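Flallbridge Disassembly Cell: Progress Report for the August Review
Prepared by Vimala Nair for the Plurkau program office

Where we stand

You asked for a short report on whether the cell is ready to move to the second funding stage. My answer is no, and most of this report explains why. The cell does a good deal of what the proposal promised. It also has a fault that we have seen 8 times, that we can't yet make happen on purpose, and that our integrator considers fixed. I don't consider it fixed, and I would ask you not to release the stage two money on the strength of the integrator's letter.

The work is the same as in the last report. Used desktop towers go on the slotted table with the side panel off. The arms take out or refit the parts worth recovering, and the parts sit in a molded tray between steps so that each one is picked up from a known position. We ran 394 cycles in this reporting period. A cycle counts as complete if every part ends up where the program says it should and no one has to touch the stop button. By that measure 134 cycles were not complete, a much worse number than the one in Donen's own summary. Donen counts a cycle as complete if the operator can clear the problem and resume. I have used our definition throughout because it is the one in the grant agreement.

What went wrong

Most of the incomplete cycles are dull. A part sits crooked in the tray, a cable has drifted into the approach path, the arm stops on its force limit as it should, and someone straightens things out. These cost time and I would like fewer of them, but they are not a safety matter.

The 8 events are different. In each of them the gripper was inside the open case, on its way down, and went past the height where the program should have stopped it. The arm kept pushing until the force limit tripped. Two motherboards were cracked near the processor socket. In one event the operator had a hand on the edge of the case, getting ready to move a cable, which our rules do not allow while the arm is live. He was not hurt. I have written that one up separately as a near miss and it is on file with the site safety office. 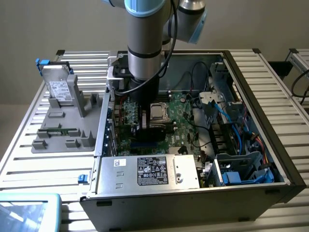
Gripper lowered toward the motherboard, with the case lying on its side and the parts tray to the left.

Clearance is the first thing that worries me about this part of the job. The processor, a cable looping across the upper part of the case, the drive cage and the power supply are all within a short reach of one another, and the downward move leaves very little room to be wrong. An overshoot that would be harmless above a flat table is enough to crack a board in here.

What Donen says

Donen's position, given in their letter and repeated on our call, is that the tool offset for the gripper was entered wrong after the fingers were changed. They corrected the offset, ran 200 cycles at their own shop without an overshoot, and closed the ticket.

I have three problems with this. A wrong offset should give the same error every time – ours comes and goes. Two of the 8 events also took place before the fingers were changed, according to our maintenance log, and the letter doesn't mention them. And the 200 cycles were run on a single tower that was never swapped out, while we put a different one on the table each time. I asked for the raw logs from that test and have received a one-page summary.

They may still be partly right. We have had no overshoot after the correction, but we have also been running at reduced speed, and I can't tell you which of the two changes is doing the work.

What we think

Our own best guess is the height check. Before each approach the cell measures the top of the case and works out the depths from that. Bent cases and the lip on some chassis could throw the reading off. The Tanabe sensor we use for this was chosen on price, and I said at the time that I thought it was marginal. I should be fair and say that we have not proved this either. We pulled the readings for the 8 events: five look high, two look normal, and one was not saved.

Work that is going well

Drive handling has been the steady part of the cell. The gripper brings the hard disk drive in over the upper slots of the tray by its upper end, held upright, and the slots do the final lining up. None of the 8 events took place over the tray. I would not read too much into that, as the tray is bolted down and never changes height, but it does suggest the arm itself is sound and the trouble lies in how we tell it where the case is.

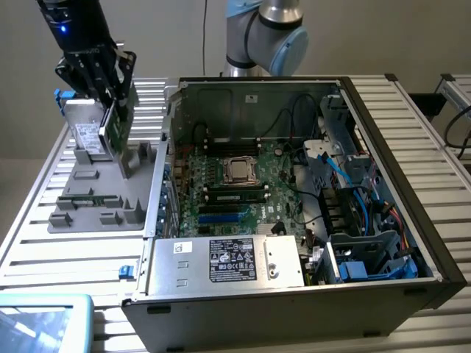
Steps taken so far

Speed inside the case has been cut to a quarter of the original setting. It makes the cell too slow to meet the throughput target, and I'd rather miss the target.

Operators now stand behind the marked line whenever the arm is live, and the enable switch has been moved so that it can't be reached from the table.

A fixed lower limit has been set in the controller for moves over the motherboard. It is crude, and it will refuse some towers that the cell could handle safely.

Height readings are now saved for every cycle, including the ones that go well.

What I am asking for

Hold stage two until we have run 200 cycles at full speed, on mixed towers, in our building, with no one inside the line and the logs open to both sides. Donen has agreed to this in principle but wants to supply the towers. I have told them we will pick the towers.

Allow us to move part of the travel budget to a second height sensor, so that two readings can be compared before each approach. The quote is attached. If the two sensors agree and the arm still overshoots, then I am wrong about the cause and will say so in the next report.

Until then the cell runs slow, and the throughput figures I send you will look poor.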